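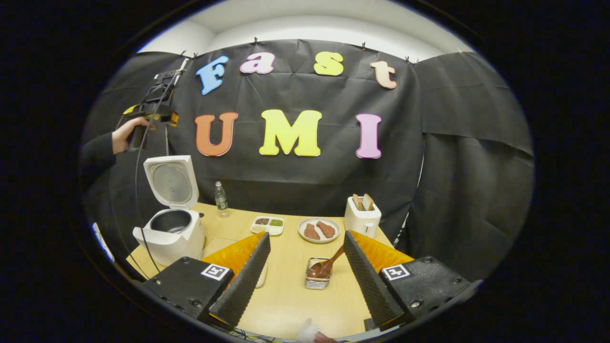 *Table set for the sauce exercise, with the rice cooker open and the toast in the toaster.*

# Teaching by hand: the Mendham demonstration room

The Mendham demonstration room is where staff and visiting groups show a robot arm how a household task is done. The tasks are ordinary ones. They include spooning a sauce, closing a lid and taking toast from a toaster, and each is carried out by a person first. This page gives a view of the work together with notes on how sessions are arranged. It was last revised on Jul 31, 2022.

## The hand-held grippers

Two grippers can be used at one table, and in the view at the head of this page both are present. The nearer one has its fingers open on either side of a small steel container of dark brown sauce. The other, with a yellow handle, is held by a person at the left of the table. The fingers of the nearer gripper carry black textured foam pads on their inner faces, and the square printed tags on the blocks beneath them are used to work out how far apart the fingers are.

Users are asked to move at the pace they would use in their own kitchen. A slow and overly careful demonstration is of limited use, as the arm will copy the hesitation along with the movement. Where a user drops an item, the attempt is kept and marked as such - it should not be deleted at the table.

## The kitchen tasks

The kitchen series was opened in May with 9 tasks. Each is recorded 100 times before it is passed to the team at Grakberg for training, and attempts are divided among several users so that no single person's habits are over-represented. Of the first set returned from Grakberg, 83 attempts were accepted for the sauce exercise and the remainder were recorded again.

Objects are moved between attempts. A plate may stand nearer the toaster on one occasion and nearer the rice cooker on the next. Users should not restore a previous layout unless the task sheet requires it.

## Remote control sessions

Certain tasks are unsuited to the hand-held method, in particular those in which the arm must reach over a tall object or work close to its own base. For these the room uses the Rikeron desk, at which the user guides the arm from a seated position and watches the table on a screen. Remote sessions take longer to set up and are booked separately. New users are expected to complete one hand-held session beforehand.

## Use of the recordings

The room now holds 700 accepted recordings, stored under the Bhardwaj agreement and open to partner departments on written request. Requests should state the task, the intended use and the period for which access is needed. Faces are removed before release. Sound is not recorded.

## Visiting the room

Groups may attend by arrangement with the Mendham office. Long sleeves should be close-fitting or rolled back, and bags are to be left in the corridor. Food on the table is for the exercises only and must not be eaten - drinking water is provided outside the room.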